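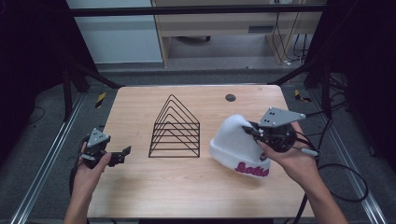
Recording rules for the Histow tabletop set, version 2. This card covers how we collect, what we throw out, and which arguments we consider closed. Most of the rules exist to protect one boring property: a person who opens an episode should be able to tell what was being handled, by which hand, and when it started. Soft goods make this harder than it sounds. A knit beanie with a thick folded cuff has no correct pose, and once the jaws are in the crown it has even fewer, so the rule for hats is that the pose gets logged before the grippers come near it. A wire rack of thin black rods has a perfectly good pose and hides it well, and a depth estimate will cheerfully see the tabletop straight through it. We keep both kinds of object in the set. People who want cubes have plenty of places to get cubes.

Contents

The release holds 1074 episodes, all two-handed, all done with hand-held grippers at a table inside a fixed cell. Collection took place at two sites, Birkau and Karis. The sites follow the same rules and disagree about them in different ways. Each episode has a task line, a site tag, an object list and a pass or fail flag.

Before recording

Clear the table of anything that isn't on the object list. Tape rolls, mugs and the pen you were going to use to fill in the log all count as objects if they are on the table, and the log will have to say so.

Cables go behind or beside the operator. A cable may cross the floor. It may not cross the tabletop during a take, however artistic the curve.

Check that the plate screws on both grippers are tight. A loose plate gives you a lovely smooth trajectory of something other than the gripper.

Leave the floor tape alone. It marks where things go, and "a bit to the left of the tape" is not a coordinate.

During recording

Start with both grippers open and in view. Hold still for 2 seconds. This will feel like much longer.

Both hands stay in the episode even when only one has work to do. The idle hand hovers near its own side of the table. It doesn't scratch anything, wave, or leave.

Grip fabric once and commit. If the first grip misses, finish the attempt and flag it as a fail. Failed episodes are part of the release and we'd like more of them, preferably ones that were trying.

Don't lift open-frame objects by a single rod unless the task line asks for it. They swing.

Task lines

Write what was done in plain words, with the verb first. "Place hat over rack" is fine. "Interact with scene" was submitted more than once and is now rejected by the upload script, which is named Matubbar and has no sense of humor.

Printed lettering on an object is transcribed only if the whole word can be read. Folded script gets "text, partial". Please don't guess. We had a long thread about one hat and would prefer not to have another.

Known problems

Left-hand timestamps from the early Karis episodes lag the right. The offset is in the metadata and is not applied for you.

Thin black objects are undersegmented at both sites.

The word "crumpled" is used inconsistently in the object lists. A scale was proposed in May. It is still proposed.

Changes to the rules

Open an issue with the episode numbers that prove your point. Issues without episode numbers are kept open as a courtesy.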